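How to Fold Bath Towels So They Stack and Stay Put

Towels take up more closet space than they should, and most of that comes down to how they are folded. The method below gives you a thick, flat bundle with one rounded edge. I use it for every towel in the house, from bath sheets to the small ones by the kitchen sink.

What you need

A flat, clean surface at waist height. A table is better than a bed, as a mattress gives under your hands and the folds come out crooked. The table should be at least as deep as the towel is wide. If it isn't, fold the towel in half in the air first and then lay it down.

The towels need to be fully dry. Check the hems and the woven band near each end, which hold water longer than the rest. A towel that is damp in the middle of a stack will make the whole shelf smell.

Before you fold

Shake each towel hard, twice, holding it by the short end. This lifts the loops and gets rid of most of the wrinkles. Pull off any lint and snip loose loops with scissors. Don't pull them, or you'll get a run.

Folding the towel

Lay the towel flat with the long sides running left to right. Smooth it from the center out with your palms.

Bring the bottom long edge up to the middle. Bring the top long edge down over it so that it meets the first fold. You now have a long strip, three layers thick, with the side hems hidden or close to it.

Fold the strip in half, short end to short end. Line up the corners at the open end before you press down on the fold. 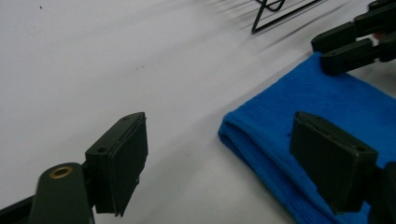
Fold in half once more in the same direction. On a very thick towel this last fold wants to spring open, so hold the bundle by the folded edge and press the air out toward the open side. Don't crease it sharply. Terry keeps its shape better with a soft fold.

Turn the bundle so the rounded edge faces you. If a corner of hem sticks out on the other side, tuck it in between the layers.

Stacking

Put the rounded edge toward the front of the shelf. You can then pull out one towel without dragging its neighbor along, and the front of the closet looks even. My shelf is 27 inches wide and takes two stacks of bath towels side by side, with a narrow gap left for washcloths.

Keep the same sizes together. Mixed stacks lean - the small ones always end up in the middle. New laundry goes on the bottom of the stack, so that all the towels get used in turn and wear at the same rate.

Hand towels and washcloths

Hand towels get the same three-layer strip, folded in half only once. Washcloths are folded in quarters. If your shelves are deep, stand the washcloths on edge in a shallow bin.

Written by Lakshmi Ramasamy. Filed under Laundry and Linens.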